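Truvura 전동 그리퍼 비교 평가 키트

Truvura 평가 키트는 식품 및 생활용품 취급 공정에 적용할 그리퍼를 도입 전에 비교할 수 있도록 구성된 장비입니다. 본 키트는 연구기관, 대학 및 기업 부설 연구소를 대상으로 공급됩니다.

구성품은 그리퍼 2종, 교체용 핑거 패드 3조, 제어기 및 연결 케이블입니다. 제어기는 Poltum 규격 플랜지를 갖춘 로봇 암과 연동되며, 파지력은 15단계로 설정할 수 있습니다. Benítez 계열 암에 장착하는 경우 별도의 어댑터를 주문하셔야 합니다.

평가 항목에는 식빵과 같이 얇고 부서지기 쉬운 물체의 파지가 포함됩니다. 시험자는 동일한 물체에 대하여 그리퍼별 파지 자세와 표면 손상 여부를 기록하며, 기록 양식은 사용 설명서 부록에 수록되어 있습니다.
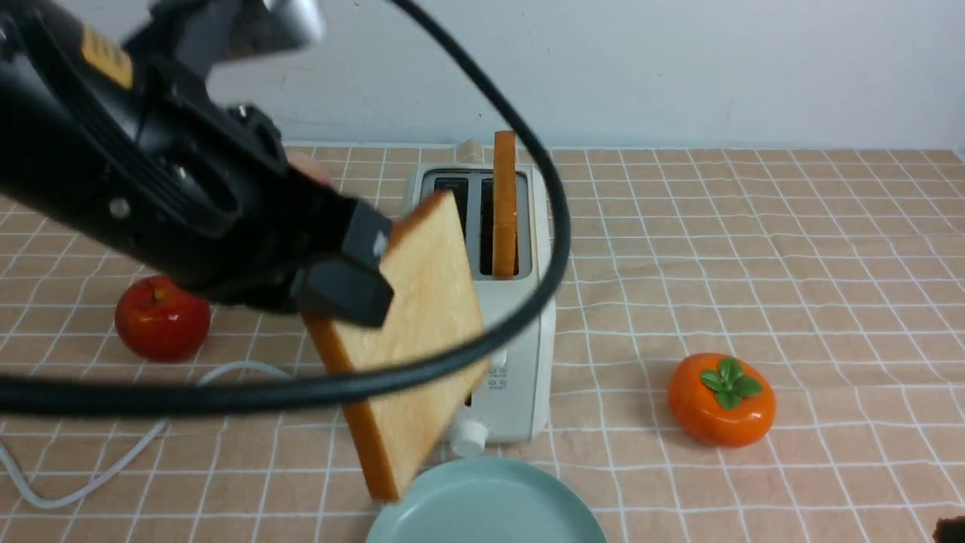

토스트 파지 시험. 그리퍼가 연녹색 접시 위에서 구운 식빵 한 장을 잡고 있다.

핑거 패드는 소모품으로 분류되며 보증 대상에서 제외됩니다. 본체의 보증 기간은 납품일로부터 2년입니다. 패드를 교체할 때에는 반드시 제어기의 전원을 차단하고, 교체 후 영점 조정을 실시하여 주십시오.

시험용 장비의 대여는 Winamen 기술지원실에서 접수합니다. 신청서에는 사용 중인 로봇 암의 모델명, 시험 대상물의 종류 및 희망 대여 기간을 기재하여 주시기 바랍니다.

기술 문의 담당: Burgi Marti
최종 수정일: 2019년 3월 23일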